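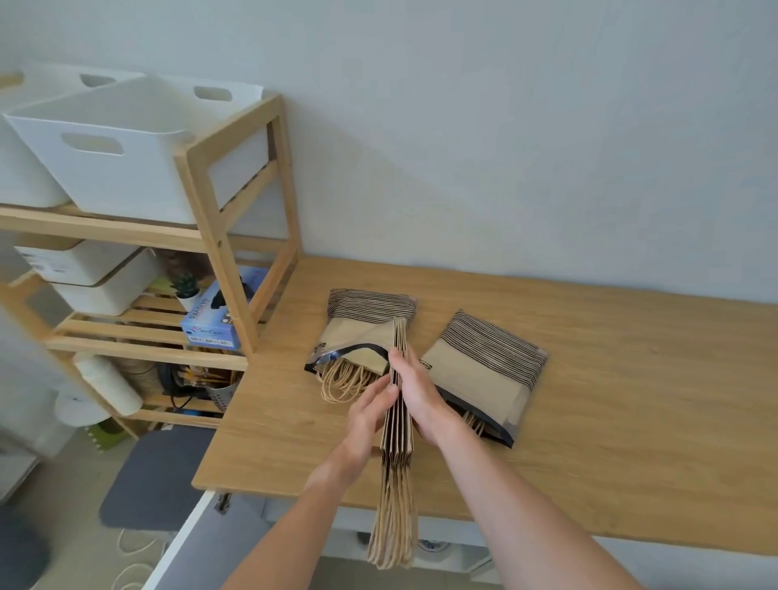
One reader wrote in after the last version of this list to say that the brake section should come first, ahead of tires, and that anyone who rides the Peltuveck loop in June will know why. Fair point! I've moved it. The rest of the order stays as it was.

PRE-RIDE CHECK, TRAIL BIKES
Fillow trailhead, spring and summer
Go through it with the engine off and the bike on its stand.

1. Front brake lever
Firm by halfway through its travel. OK / Needs work
Comment: A spongy lever means air in the line, and the first long descent is a bad place to find that out. Mine was spongy in the spring and I bled it twice before it felt right (worth every minute).

2. Rear brake pedal
Moves freely, returns by itself, no mud packed behind it. OK / Needs work

3. Tires
Pressure set cold, knobs not torn, no cuts in the sidewall. OK / Needs work
Comment: I love how much difference a couple of pounds makes up here. The top of the Peltuveck loop is at 2,723 feet and it's all loose shale, so I go a little softer than I would in the valley and the bike just hooks up.

4. Spokes
Tap each one with a wrench. A dull one is loose. OK / Needs work

5. Chain
Slack within the range in your manual, no stiff links, master link clip closed and facing the right way. OK / Needs work
Comment: Check the slack in several spots as you turn the wheel by hand. Chains don't wear evenly, and a tight spot can hide from you. Fingers well clear of the sprocket, please!

6. Throttle
Snaps shut from any position, bars turned full left and full right. OK / Needs work

7. Kill switch
Start the engine, hit the switch, engine stops. OK / Needs work
Comment: Try it with your gloves on.

8. Spark arrestor
In place, screen clean. Required on every trail past the Tornimholm gate. OK / Needs work
Comment: The grass up there gets bone dry by August. Carry a spare screen, they weigh nothing.

9. Fuel
Cap tight, vent hose clear, no smell of gas around the tap. OK / Needs work
Comment: The full circuit by way of Tornimholm is 55 miles with no gas along the way. It's a wonderful ride and a very long push.

10. Sound
Muffler packing fresh, no rattles. OK / Needs work
Comment: People walk these trails too, and birds nest in the alders by the second creek. A quiet bike is a pleasure to ride, and you hear the creek when you stop.

11. Rider
Helmet, goggles, boots, gloves, water, and a note left with somebody saying which way you went. OK / Needs work

Any "Needs work" on items 1, 2, 6 or 7 and the bike stays on the trailer. Extra copies are in the box by marker 203, so take one for the ride home and check the bike again before you put it away.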